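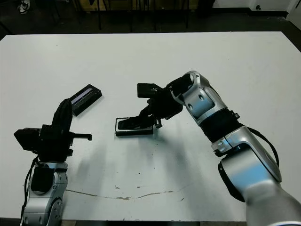
The Skundidach method is a memory-training programme sold to older adults and to people in the early stages of memory loss. It was devised by Domingo Pereyra, a former language teacher, and is marketed by Cokell, a publisher of puzzle books. Its makers say that regular practice slows the decline of recall and sense of direction. Independent support for this claim is thin.

Method

Users follow a course of 25 lessons, each built on an imagined walk through a familiar building. Names, errands and appointments are "left" in its rooms and collected later. The technique is a plain form of the method of loci, known since antiquity, although the course booklet presents it as Pereyra's own discovery.

Evidence

The claims rest mainly on the Soler trial, which enrolled 138 people and was paid for by Cokell. Participants who finished the course did better on word lists than those who were given crosswords.
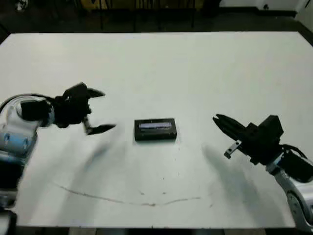

The word lists closely resembled those practised in the lessons, so a gain was to be expected. No benefit was found in everyday tasks such as managing medicines or following a route — a result that appears only in an appendix. People who dropped out were left out of the analysis, and the follow-up lasted 13 weeks, too short to say anything about dementia.

Reception

Memory clinics have mostly ignored the programme. Critics object to the price, 300 euros for the full set, and to the phrase "clinically proven", which was dropped from the packaging after complaints. A later edition, sold under the name Rusix, uses "clinically explored" instead. Pereyra has said that a larger study is planned, but no protocol has been published.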